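About Pons

Pons is a small language school for adults. We teach French and English in the evening, in two rooms above the old post office, and we have done this work for eight years.

The school was started by Clotilde Gautier and Sylvain Pichon. Clotilde was teaching in a secondary school and had many parents who asked her for lessons for themselves. Sylvain was a translator and was tired of working alone. They rented one room, bought used chairs and put a notice in the bakery. The first group had three students, and one of them, Lucienne Riviere, is today our secretary. She answers the telephone and she knows every timetable by heart.

Naledi Maluleke joined us to teach the English groups. She prepares her own texts, often from newspapers and recipes, and she corrects all written work by hand. Eugénie Gaillard takes care of the beginners in French, who are for the most part people newly arrived in the town.

Our groups are small and we wish to keep them so. A course lasts one term, with two lessons each week. We do not give marks. At the end of term each student has a talk with the teacher, and together they decide which group is the right one to continue in.

We have also a lending library of 400 books, which is open before the lessons. Students may take three books at one time. Please bring them back, also when you did not finish them!

The new term begins in May. If you are not sure of your level, come and speak with us for a few minutes. It costs nothing and you do not need to prepare. You can write to the office or simply ring the bell marked Pons, on the left side of the door, and Lucienne will come down to open.
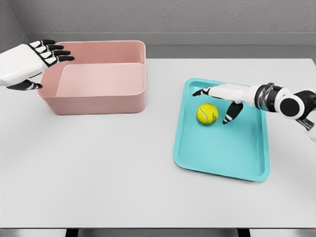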